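Our cell rules, second version
20 Jul 2022

Since March I write the rules for the two-arm cell at Lomano. Nathalie Fraser checks my wording.

1. Both arms stay on one rail, and the bolts are checked before each shift.

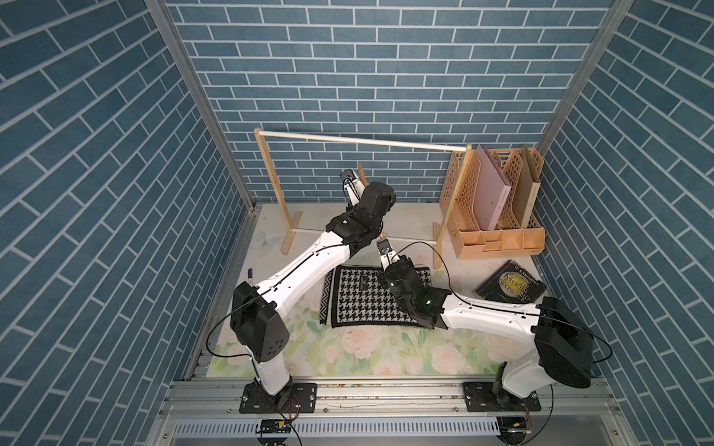
The list had 22 rules before. I think it was too many to remember.

2. When the wrists come close, go at slow speed.

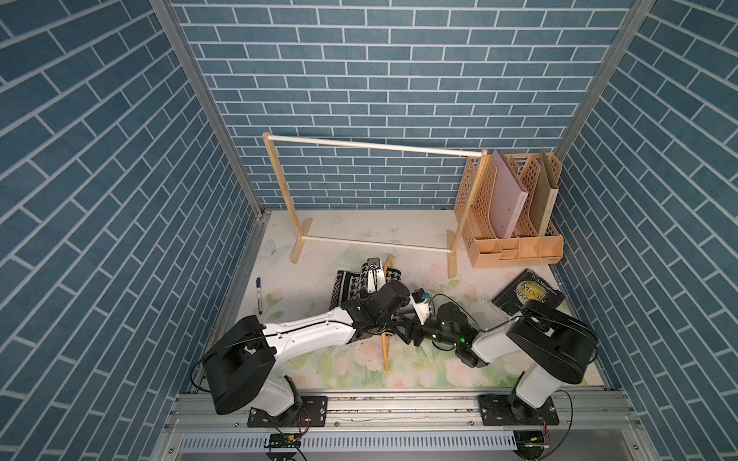

Nathalie wanted a fixed distance here. We still discuss it.

3. Keep one hand near the stop button.
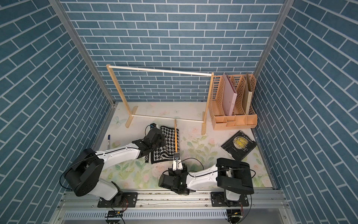
4. Write down every stop, also the short ones.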